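# About Cinatby

Cinatby is a small school of languages and bookkeeping for adults. We teach in the evening, mostly to people who work during the day in shops, kitchens, warehouses and care homes. Our rooms are on the upper floor of the old Estrella building, and you enter from the yard side, by the green door.
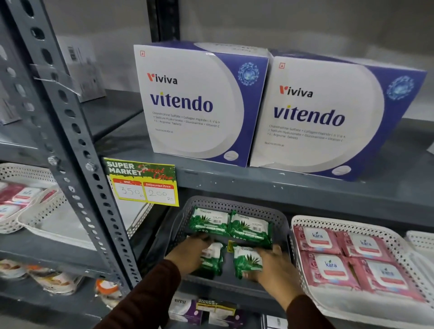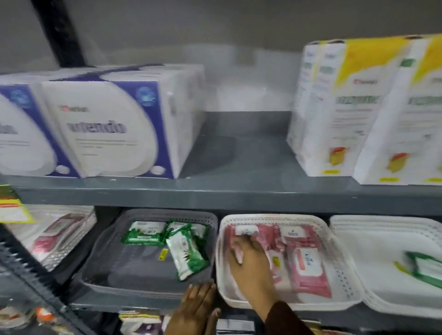
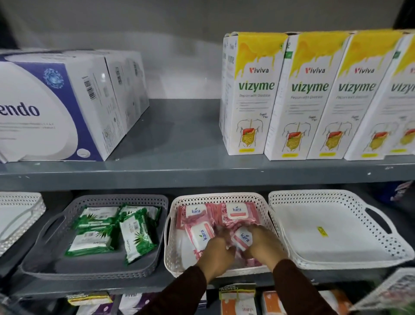

The school was started by Analyn Fajardo and Kári Lykkegaard, who met when both of them were attending the same night course in another town. They liked the teacher very much, but the course was made for young students with free mornings, and the homework was too long for a person with a job. In the first year of Cinatby they had one room, one table and 8 students. Two of those students are still with us, now in the advanced group.

## What we teach

We have courses in English, Danish and Tagalog, from the beginner level until the level where you can write a business letter without help. We have also one course in bookkeeping, which is taught by Jomar Dagdag. It starts with paper and pencil and only later goes to the computer. Jomar was keeping the books of a fish wholesaler for many years, and his exercises are still full of invoices for herring.

A group can have up to 20 students, and in the beginner level we try to keep it smaller. Lessons start at 6:30 in the evening and finish at 8:15, with a short pause for tea. If you come directly from work, you are welcome to eat in the kitchen before the lesson. Please wash your plate.

## How we teach

We use few textbooks. Most of our reading comes from things which the students meet every day: a rental contract, a bus timetable, the small text on a package, a letter from the bank. Lovely Baluyot, who leads the English beginners, asks each student to bring one text per week that was difficult for them. The group reads it together, slowly, and makes a list of the new words. At the end of the term these lists are printed and bound, and every student receives a copy.

We do not give grades. There is a written test in June for those who need a certificate for their employer, and it is also allowed to take only the test, if you have learned somewhere else.

## Our name and our house

Many people ask about the name. It was the name of a farm that stood on this land, and it is found on an old map from 1662, which Kári bought as a copy and hung in the hallway. Of the farm itself nothing is left except a piece of wall behind the bicycle stand.

The building was later a storage house for the company Flemirov, and for this reason the doors are so wide. In winter the big room needs a long time to become warm, so we advise a sweater.

## People

Analyn Fajardo is the head of the school and teaches Tagalog. Kári Lykkegaard teaches Danish and takes care of the library. Mark Anthony Dizon answers the telephone and makes the timetable, and he is the right person if you want to change your group. He is in the office from four o'clock in the afternoon until the lessons begin.

You can visit one lesson without paying before you decide. Call Mark Anthony first, so that he can tell the teacher you are coming.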